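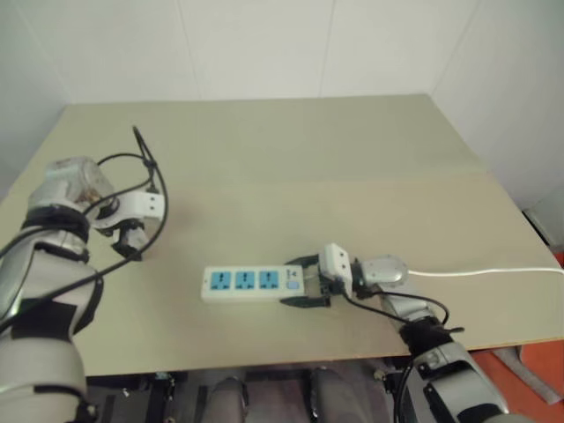 My neighbor told me last winter that I was speaking English to my plants and my own language to the bills, and that she could hear through the wall which of the two I liked better. I laughed, but then I paid attention to myself for one week, and she was right. With the tomatoes on the windowsill I speak English. With the electricity company, after I put down the phone, I do not.

I have lived in Stestthorpe for eleven years now. When I came, I had school English, the kind where you can explain the water cycle but you cannot ask the butcher for thinner slices. I want to write today about how I learned the rest, for the reason that two readers asked me in September and I promised them an answer longer than one line. I am slow with promises.

First, the course. I took an evening course at a small school called Dendia, above a shoe repair shop. The stairs smelled of glue. The teacher was patient and we did many exercises with prepositions, and I am still not a friend of prepositions. You get on the bus but in the car. I accept it, the same way I accept the weather. The course was good for me mainly in one thing: I had to leave the house in the dark, after work, and sit with people who were making the same mistakes. A man from the other side of the world and I both said "I am agree" for two months, and we understood each other perfectly.

After the course ended I made a mistake that I think many people make. I bought books. I bought a grammar of 400 pages and a thick book of idioms, and I put them next to the bed. I read the idioms at night, as a person eats dry bread. The next morning I would try to use one at work. I remember saying to a colleague that it was raining cats and dogs, and she looked out of the window with real surprise, and said that she had not heard it since her grandfather. So that one I put away.

What helped me was a notebook. It is a cheap one with a Poltateo label on the back, 296 pages, and I filled it completely and I have it still. My rule was simple. I did not write words from books. I wrote only things that I heard a living person say, and under each I wrote where I heard it. "You're all set," pharmacy. "Do you want a hand with that?" bus stop. "It's on its last legs," the woman from upstairs, about her washing machine. Later, when I wanted to use the sentence, I could hear the person saying it, with the music that belongs to it. The music is important. In my language we go down at the end of almost everything, and for some years people thought I was annoyed with them.

Some pages are embarrassing now. There is one where I wrote "no worries" four times, from four different people, with a question mark, as I could not understand who was worried. There is another where I wrote "I could care less" and below it, in large letters, WHY. I still have no answer for this.

I was also afraid of the telephone, and I think this part is not discussed enough. When a person stands in front of you, you have the hands and the face and maybe a piece of paper. On the telephone you have only the voice, and the voice is in a hurry. For my first two years I wrote down the whole conversation before I dialed, mine and theirs. The problem is that they did not know their lines. I called Tripathi, the shop where I had ordered curtains, and I read my opening, and the man asked if I wanted the rings or the pocket. This was not in my script. I said "yes, please." I received curtains with rings, and I had a rod that was too thick for rings. They hung from strings for a whole spring.

After the curtains I changed the method. I wrote only three things on the paper: what I want, one number or name that I must not forget, and the sentence "Could you say that another way?" I recommend this sentence very much. If you say "repeat, please," people say the same words again, only louder. If you ask for another way, they must choose new words, and usually the second words are easier than the first.

I am sometimes asked when I stopped translating in my head. I cannot tell you a day. I can only say that I noticed it in the kitchen. I had burned my finger on the pan and I said "ow." In my language we do not say "ow," we say something else, longer. I stood with my finger under the cold water and felt a little proud and also a little bit like I had lost something small, a button maybe.

My mother notices it more than I do. When I call her, I put English pieces into the sentence and she waits politely for me to come back. She asked me last month for the word for the thing you put under a hot pot, and I knew it in English at once, trivet, and I could not find ours. We both searched for it. She called back at ten at night only to say the word, and hung up.

So now I have started a second notebook, for the other direction. In it I write the words of my mother, also with the place where I heard them. Most of the places are the same, the telephone. The first page has the word for the trivet, and then the word for the skin on boiled milk, and a rude one for a person who leaves a door open in winter, which I will not translate, but I think you have met him.

To the reader who asked if she should start with films or with radio: I would say radio, in the kitchen, while you do something with the hands. Do not sit down for it. Leave it on during the boring programs too, the ones with traffic and gardening. I learned "mulch" in this way before I had a single plant, and it waited for me until I needed it.

The tomatoes, if somebody wants to know, are small this year, but I have told them they are doing great.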